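Relalow Brings Colored Play Cubes Back to the Table With New Plokham Set

LASTUMHOLM, 2026-08-18. Relalow, a maker of tabletop toys and learning materials, announced today that its Plokham cube set is now on sale through the company's web store and through independent toy shops. The set is meant for preschools, family homes, libraries and waiting rooms, and it is the first new product from Relalow since it moved its workshop to Lastumholm in April.

Plokham is a set of plain colored cubes in one size. The cubes have no letters, numbers or pictures printed on them. Children can stack them, line them up, sort them by color or use them as pieces in games of their own. Each set comes in a cotton drawstring bag with a folded card of starter activities. The card is printed on both sides and can be wiped clean.

The company worked on the set with Spahić, a small design studio that has made furniture and storage for early childhood classrooms. Spahić chose the colors and set the final size of the cube after trying several versions at a low table with groups of children. The larger versions were easy to stack but filled the table quickly. The smaller ones were hard for younger children to line up. The size that went into production fits in a child's palm and leaves room for more than one child to build at the same table.

Color was the longest part of the work. Relalow wanted shades that would stand out on the wood tables found in many classrooms and kitchens, where pale toys can be hard to pick out. The yellow went through more trial batches than any other color in the set.

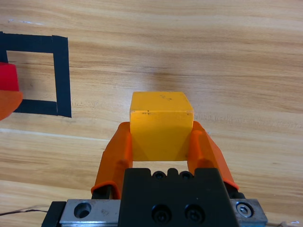

A yellow cube held between two orange gripper fingers against a light wooden tabletop.

Relalow tested the set during the spring in preschool rooms and at public play mornings. Over the course of the trial, staff returned 3,464 short activity notes, of which 2,161 described sorting or lining up by color. Building towers came next. The remaining notes covered a mix of uses, among them pretend food, game markers and road edges for toy cars. Several of those ideas were added to the activity card before it went to print.

Staff were also asked what happened at the end of a session. Many said that mixed bins slow down cleanup when cubes from different sets are stored together. In response, Relalow will sell single-color refill bags, so a classroom can keep one color to a bin or replace missing pieces without buying a full set. The refill bags use the same cotton as the main bag and carry a colored tag at the drawstring.

Everyday play leaves small marks and scuffs on toys of this kind, and Relalow advises wiping the cubes with a damp cloth and mild soap. They should be dried before they go back in the bag. They should not be put in a dishwasher or left on a heater. A care note is sewn into the seam of each bag, and the same text is posted on the company's website in large print.

Plokham is recommended for ages 2 and up, with an adult nearby for younger children. The company offers a classroom pack for schools and childcare centers, priced at $199. It includes a shallow storage tray, spare bags and extra copies of the activity card. Family sets and refill bags are priced separately, and current prices are listed in the web store. Orders for the classroom pack placed before the end of the month will ship without a delivery charge.

Shops that would like to carry the set can ask for a sample bag and a counter card. Schools may borrow a classroom pack for a two-week trial and return it at no cost. Requests are handled in the order they arrive.

About Relalow
Relalow designs and sells simple tabletop toys for homes, schools and shared play spaces. Its products include cubes, pegboards, counting trays and storage bags. The company is based in Lastumholm.

Media contact
Relalow Press Office, Lastumholm
Product samples are available on request.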